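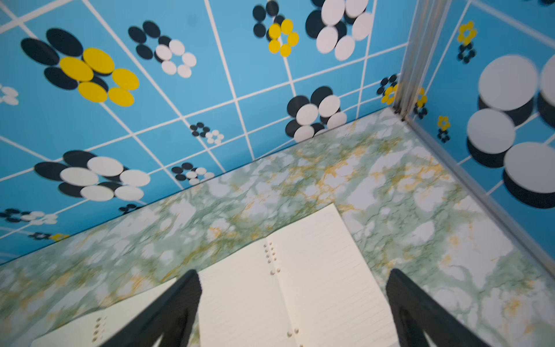
Reporting on the Akine groundwater monitoring project has until now depended on handwritten field logs, and most of the work in this period went into bringing those logs into one usable record. The project covers 43 private and municipal wells in the Akine valley, each visited once a month for depth to water, specific conductance and nitrate. The logs were kept in ruled notebooks with punched pages for a ring binding, a format the field staff prefer at the wellhead and one that we intend to keep. Pages can be turned back flat while a reading is taken. The drawback is that loose sheets have in the past been filed under the wrong well, and part of this report deals with how those errors were found and corrected.

Reporting period and staffing

This report covers the second half of the grant year, ending in November. Hugo Casado remained responsible for field operations and well access. Trinidad Vallejo took over data management from the start of the period and prepared the tables submitted separately with this narrative. No positions were vacant. One seasonal field assistant was employed for 4 months, as budgeted.

Work completed

All scheduled visits were made except at two wells. Well 17, on the Koller property, could not be reached while the access road was being regraded, and two monthly readings are missing as a result. Well 31 was shut down by its owner for pump replacement. One reading is missing there, and the first reading taken after the new pump was installed has been flagged, as the column had probably not recovered when the tape was lowered.

Entry of the older field logs is complete. Each line was typed in once and then checked against the page by a second person. Where the two disagreed, the page was taken as correct unless the value was physically impossible, for example a depth to water greater than the depth of the well. Such values were left blank with a note. We did not estimate or fill any missing reading.

The check turned up three kinds of error. The most common was a measuring point mix-up: some depths had been taken from the top of the casing and others from the concrete pad, with no note to say which. At most wells the difference between the two is constant and could be subtracted. At wells 8 and 22 the casing had been cut down during repairs, and the date of the cut was established from the contractor's invoice. The second kind was misfiled sheets, which were reassigned by comparing the conductance values with those of neighboring months. The third was unit confusion in the nitrate column, where results were sometimes written as nitrate and sometimes as nitrate-nitrogen. The laboratory's own certificates settled all but a few of these.

Preliminary results

Depth to water fell at most wells on the east side of the valley through the summer and began to recover in the fall. The seasonal pattern matches the previous year in timing. Wells on the west side showed little change. We do not draw a trend from this, as the corrected record is still short at several wells.

Nitrate was stable at the deep wells. Higher values persist in the shallow group south of Tronila, where the aquifer is unconfined and the soil is coarse. Owners in that group received their results by letter, along with the county's guidance on private wells. Four owners asked for a repeat sample. The repeats agreed with the original results within the laboratory's stated error.

Conductance readings from the early part of the period should be used with caution. The handheld meter drifted between calibrations, and the drift was only noticed when the standard was checked at both ends of the day. The meter is now checked before the first well and after the last – both values go into the log.

Equipment

Two pressure transducers were installed, at wells 5 and 29, and record every hour. The unit at well 29 lost its seal and was returned to the supplier, Wimon, for repair under warranty. It has been reinstalled and has run without gaps since. The 400-foot water level tape was replaced after its markings became unreadable over the lower section. The old tape is kept as a spare for shallow wells only.

Budget

Spending is in line with the approved budget in all categories but one. Laboratory fees are over the planned amount on account of the repeat samples and the extra certificates requested during the data check. The difference was met from travel, where the combined east and west side routes saved fuel. No change to the total award is requested.

Problems and changes

The measuring point has been marked with paint at every well, and its height above ground is written on the first page of the log for that well. Pages are now numbered by well and month before they leave the office. Scanning takes place on the same day as the visit where possible, otherwise the next morning by 9 a.m.

Access agreements for six wells expire before the end of the next period. Renewal letters have gone out. Three have been returned signed, and Mr. Casado is following up with the others by phone.

Work planned for the next period

Monthly visits will continue on the present schedule. A casing survey of the east side wells is planned for early spring, before irrigation starts, so that all water levels can be given as elevations above a common datum. Ms. Vallejo will submit the corrected data set with a description of every flag and adjustment. A third transducer is requested for the shallow group south of Tronila, and a quote is included with the financial forms.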